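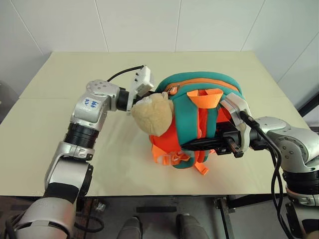
Re: [towerclimb] Rescue refresher, who's going?

On 4th November the list member at Sakham wrote:
> Is anybody doing the two-day tower rescue refresher at Rutholm this year?
> Our crew has 784 towers on the northern line and only a handful of us are
> current. Also, do they still make you bring your own descender?

Hi all,

Yes, I'm booked in! I did it last November and would happily go again (the practice tower is a proper lattice one, not a pole with a platform bolted on). You do still bring your own harness and descender, but they supply the ropes, 200 metres of it per pair, which is heaps.

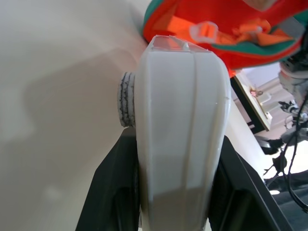
White finger with the clear tip, side pad on the left.

Day one is mostly pick-offs from the body of the tower. Day two you're out on the crossarm lowering a dummy, and my forearms were jelly by smoko. We paid $400 a head, or $300 if your depot sends a full crew, so it's worth ringing around the neighbours first.

A few things I'd sort out before you go:

1. Get your harness inspection tag up to date. They turned a bloke from the Baloch depot away at the gate last time.

2. Pack spare gloves and something warm, it blows a gale up there even in November.

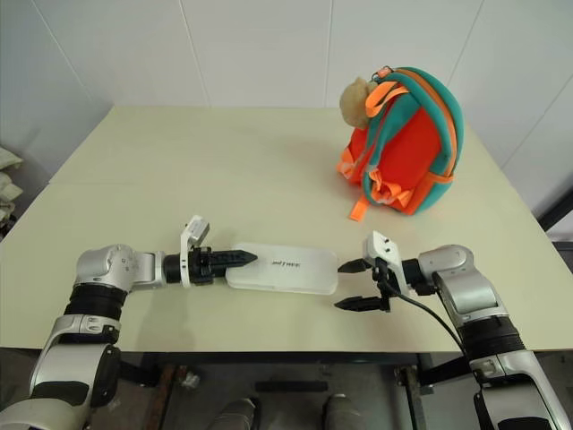 3. If you're running the older Jelus descender, ring them first. I've heard they want the newer handle now but I haven't seen it in writing.

Has anyone got a spare seat in a ute going up from the coast? Happy to chip in for fuel.

Cheers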